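Course Handouts > Tables and Glass Care > Week 2
August 8, 2018
Posted by the course office, Plakholm

Handout 2: bare wood, then glass

Clear the table first. All of it, cups, papers, your phone. Then get down low and look across the top toward the window. Pale wood hides smears when you stand over it, shows them from the side.

- wipe WITH the grain, never circles
- damp cloth, wring it twice
- dry cloth right after, same direction
- 5 minutes before anything goes back on

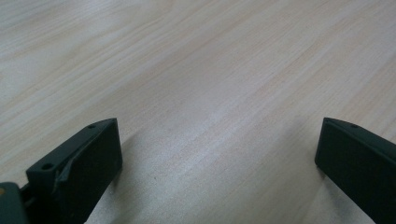 Corners get skipped, every group so far. Start there and work in. If your finish is old and you're not sure what it is, try the cloth on the underside of the top first. Odanik paste is for waxed tops only, do not use it on varnish (last term somebody did, took an afternoon to get off).

Part two, glass. Warm water, not hot. Cropper brush for narrow necks, soft cloth for everything else. Hold the vessel low on the body, other hand under the base, dont lift by the rim.

Checking for streaks: turn it slowly, watch the highlights. Clear glass picks up everything in the room so move your head a little, a reflection shifts and a smear stays put.
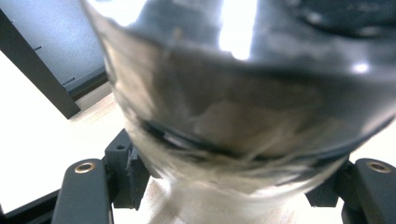 Cloudy patches near the bottom of a vessel are often just hard water. Vinegar, 2 spoons, let it sit, rinse. Still cloudy = probably etching, leave it alone.

For next time read the Rondach sheet on finishes, both sides. Polishing grit 4,000 and up only, we will go thru why in class.

Plakholm Evening Courses | Contact the office | Back to top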